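Diese Seite verwendet Cookies. Mit der Nutzung erklären Sie sich einverstanden. [OK] [Mehr erfahren]

Farn auf dem Tisch, Streifen an der Wand: Flukari räumt das Lager in Menon

Menon. Tapetenreste, Tischstoffe, Borten. Alles muss raus, und zwar noch im März.

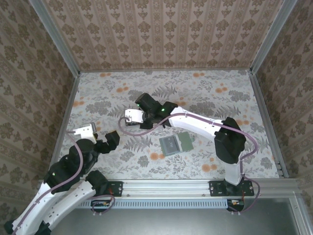 Das Textil- und Tapetengeschäft Flukari gibt sein Lager hinter dem alten Güterschuppen auf. Der Mietvertrag läuft aus, verlängert wird nicht. Der Laden in der Marktstraße bleibt, das hat man uns auf Nachfrage gleich zweimal gesagt. Nur das Lager ist weg, und mit ihm ein ziemlicher Berg Ware, der vorn keinen Platz hat.

Im Angebot sind 665 Rollen Tapete, dazu Meterware für Tisch und Fenster. Viel Beige, viel Creme, das muss man mögen. Gefragt sind nach Auskunft des Geschäfts zur Zeit vor allem die Sachen, die vor ein paar Jahren keiner mehr haben wollte: Längsstreifen mit kleinen Damastornamenten dazwischen, creme und rosabeige. Oder das größere Muster mit den bräunlich-grauen Medaillons, das eher in den Flur passt als ins Kinderzimmer. Beides lässt sich übrigens im selben Raum kleben, Streifen an die Rückwand, Medaillons an die Seiten. Klingt nach zu viel. Geht aber, solange die Grundtöne beieinander bleiben.

Auf den Tisch dann was Helles. Der Stoff mit den grauen Farnwedeln auf blassem Grauweiß, Blattzweige dazu und hier und da eine Blüte in weichem Orange, ist laut Flukari der am meisten nachgefragte der letzten Monate. Nachbestellen geht nicht mehr, der Hersteller Zalari hat das Muster aus dem Programm genommen. Was im Lager liegt, liegt im Lager. Wer für eine Tafel mit Überhang rechnet, sollte vorher messen und nicht erst an der Kasse, dort gab es beim letzten Abverkauf eine lange Schlange wegen genau solcher Rechnereien.

Preise: Tapetenrollen ab 2 Euro, aber nur die angebrochenen und die Einzelrollen ohne Partner. Volle Sätze mit gleicher Chargennummer kosten mehr, wie viel hängt vom Muster ab. Tischstoff wird vom Ballen geschnitten, Mindestlänge ein Meter. Gesäumt wird nicht vor Ort. Im Laden nimmt man Säumarbeiten an, Wartezeit derzeit zwei Wochen. Borten und Kordeln gehen nach Gewicht weg.

Wichtig bei den Tapeten: Chargennummer vergleichen. Steht auf dem Einleger unter der Folie. Zwei Rollen aus verschiedenen Chargen sehen im Lagerlicht gleich aus und an der Wand im Tageslicht dann eben nicht. Umtausch ist bei Restposten ausgeschlossen. Der Rapport steht ebenfalls auf dem Einleger, bei den Medaillons fällt ordentlich Verschnitt an, also lieber eine Rolle mehr mitnehmen. Kleister gibt es im Lager keinen, auch keine Bürsten, dafür muss man in die Marktstraße.

Geöffnet ist ab 10 Uhr, Schluss am frühen Nachmittag oder wenn nichts mehr da ist. Zufahrt über den Hof, nicht über die Rampe, die ist gesperrt. Parken am Sportplatz. Mit dem Anhänger kommt man auf den Hof drauf, aber schlecht wieder runter. Bezahlt werden kann bar oder mit Karte, das Kartengerät hatte beim letzten Mal allerdings kein Netz, also besser beides einstecken.

Im vorderen Teil des Lagers richtet außerdem das Café Flanetti einen Stand ein. Kaffee, Hefezopf, bei gutem Wetter draußen. Die Tische werden mit Stoffen aus dem Abverkauf gedeckt. Auch die gehen am Ende weg, zum halben Preis und mit Flecken, wie es hieß.

Was mit den alten Musterbüchern passiert, ist noch offen. Ein Teil geht wohl an die Grundschule zum Basteln, die hatte schon im Herbst angefragt. Interesse hat auch das Heimatmusem angemeldet, dem es um die älteren Bände mit den handschriftlichen Preisen geht. Eine Entscheidung soll nach der Räumung fallen. Bis dahin stehen die Bücher im Laden und können dort durchgeblättert, aber nicht mitgenommen werden.

Wer in den Räumen nachfolgt, wollte der Vermieter auf Anfrage nicht sagen. Im Gespräch sind eine Fahrradwerkstatt und, mal wieder, Lagerboxen zum Mieten. Für den Laden in der Marktstraße ändert sich an den Öffnungzeiten nichts.

Geteilt: 10 Mal | 2 Kommentare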